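3.2 Water use at the kitchen sink

2 min read

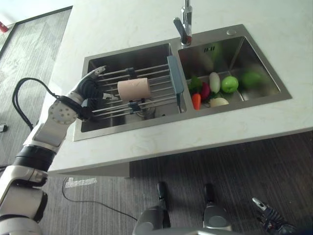 Figure 2. Double-basin stainless steel sink with a dish rack across one basin.

We metered 97 kitchens in Millham and Prusville. Homes with a double-basin sink (Figure 2) used less water per wash than homes with one basin – mostly in the rinsing step. Running the tap while scrubbing was common in both towns. Meter readings were taken at the start and end of October. Kitchens with a dishwasher were left out.

Comments

Carolina Aguiar: Were the taps all the same flow rate?

Shahzad Siddiqui: No – see section 2.

Related
Leaking taps in Entili rental housing
Household meters: a field test in 300 homes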